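4.2 Store openings and first-month sign-ups

We compared two new retail stores run by Rarkness, a regional wireless carrier, in Surkarden and Wasidton. Both opened in August 2025 with a ribbon cutting, free drinks and a prize drawing. Visitors filled in a short card on the way out – 137 cards were usable. Bottled tea was on offer at both events (Figure 3).
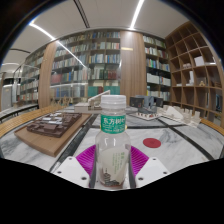
Figure 3. Bottled tea.

4.3 Seating and time in store

Surkarden gave 18 percent of its floor to seating. Wasidton kept to counters and wall displays. Visits were timed from door to door, and staff were left out of the data.
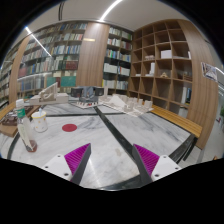 Sign-ups in the first month did not follow opening-day attendance. Hodžić's earlier work on small-town stores found the same gap and tied it to people who come for the event alone. Table choice may also matter. A round marble top has no head or corner seat, so a clerk and a customer can sit at any angle to go over a plan. Wasidton customers stood for this step, and more of them left before the price was read out.

Comments (3)

Alasdair Pringle: Were the cards handed out all day or only after the ribbon cutting?

wirelessfan100: Our store opened in October with no party at all and did fine.

M.T.: Would like to see rent per square foot in the next draft.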